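Trainingslehre Fußball II – Skript zur Einheit 5
Belastungssteuerung in Phasen mit Auswahlspielen

5.1 Ausgangslage

Spieler, die neben dem Ligabetrieb für eine Auswahl abgestellt werden, durchlaufen im Herbst zwei Trainingssysteme mit unterschiedlicher Periodisierung. Der Vereinstrainer plant im Wochenzyklus, der Auswahltrainer in Blöcken von wenigen Tagen. Daraus ergeben sich Belastungsspitzen, die in keinem der beiden Pläne auftauchen.

Als Kenngröße dient die Session-RPE nach Foster: subjektive Anstrengung (Skala 0 bis 10) multipliziert mit der Dauer in Minuten. Angabe in willkürlichen Einheiten (AU). Die Abfrage erfolgt einheitlich 30 Minuten nach Ende der Einheit, einzeln und ohne Mithören der Mannschaft.
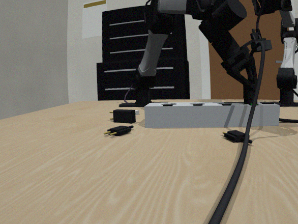 Die Wochenlast ist die Summe aller Einheiten einschließlich der Spiele. Reisetage gehen mit null in die Summe ein, werden im Protokoll aber gesondert vermerkt. Heffernan (Kursmaterial Kadville, Teil 2) rechnet Reisen über fünf Stunden als leichte Einheit an – diese Variante ist in der Klausur zulässig, muss aber angegeben werden.

5.2 Fallbeispiel Kadville

Mittelfeldspieler, Abstellung im Oktober, zwei Spiele mit der Auswahl. Wochenlast im Verein vor der Abstellung: nearly konstant im Bereich von 1.000 AU. Éabha Heffernan übernahm die Auswertung. Die Erfassung lief im Verein über Koda, bei der Auswahl handschriftlich. Für den Vergleich wurden die Bögen nachträglich übertragen.

Zu beachten:
– Einsatzzeit und Aufwärmen getrennt erfassen. Im Beispiel stand der Spieler im ersten Spiel 31 Minuten auf dem Platz, im zweiten 37.
– Fehlende Werte nicht durch den Mannschaftsmittelwert ersetzen.
– Das Abschlusstraining am Vortag zählt zur Woche, in der es stattfindet, auch wenn das Spiel in die nächste fällt.
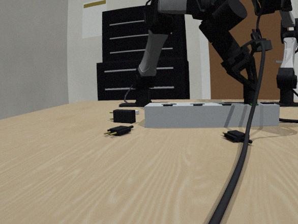

5.3 Rückkehr in den Vereinsbetrieb

Maßgeblich ist die tatsächlich absolvierte Last, die Zahl der Nominierungen sagt darüber wenig. Ein Spieler ohne Einsatz kommt häufig mit einem Defizit an hochintensiven Läufen zurück und benötigt ein Ergänzungstraining. Bei zwei vollen Einsätzen steht am ersten Tag Regeneration, am zweiten eine Teilbelastung ohne Zweikampfformen.

Das Modell Woldegiorgis sieht zusätzlich ein kurzes Gespräch vor Trainingsbeginn vor (Schlaf, Muskelschmerz, Reiseverlauf). Die Antworten gehen nicht in die Berechnung ein.

5.4 Aufgaben bis zur nächsten Sitzung

a) Wochenlast für den Datensatz Nevovari berechnen, mit und ohne Anrechnung der Reise.
b) Monotonie bestimmen: mittlere Tageslast geteilt durch die Standardabweichung der Tageslasten.
c) Einen Trainingsplan für die ersten drei Tage nach Rückkehr entwerfen, Umfang höchstens eine Seite.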